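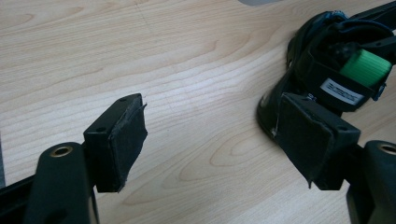

The Vumia's fingertips, pads fraying nicely.

I paid $1,304 for the Vumia hand-held gripper kit, a sum I've avoided saying out loud in my own house. The brochure from Pistotness calls it "a natural extension of the hand." My hand has never needed two fingers and brass bushings, but I'm open to growth.

The idea is simple enough. You hold the thing, you squeeze, the fingers close, and the little camera records what you did so that a robot can someday do it worse. I've been at it since December, picking up whatever will sit still on the table, and I've logged 504 grabs so far.

The mechanical side is good. The arms feel solid and the squeeze is smooth. Pistotness clearly has somebody who cares about hinges.

Then there are the pads. Both have a black facing that has gone ragged along the edges, and one has started peeling into flaps, like cheap shoes in a wet spring. It still grips. It also catches on things I had no plans to pick up. A replacement set is $69, plus shipping, plus a form asking me to describe my "usage style." I wrote "usage."

The manual is 2 pages long, and one of them is the warranty. The warranty doesn't cover pads.

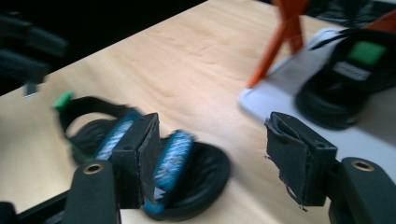
What about the Fairweather set?

Fairweather sells pads too, and the Drernia forum swears by them with the kind of passion I associate with sourdough. They cost less, and the seller answered my email the same evening, which already puts them ahead of the people who have my $1,304.

I haven't ordered any yet. The forum can't agree on whether the screw holes line up with the Vumia's fingertips, and the one guy who claimed to have measured has stopped posting. I'll give the old ones another month and trim the worst of the flaps with nail scissors.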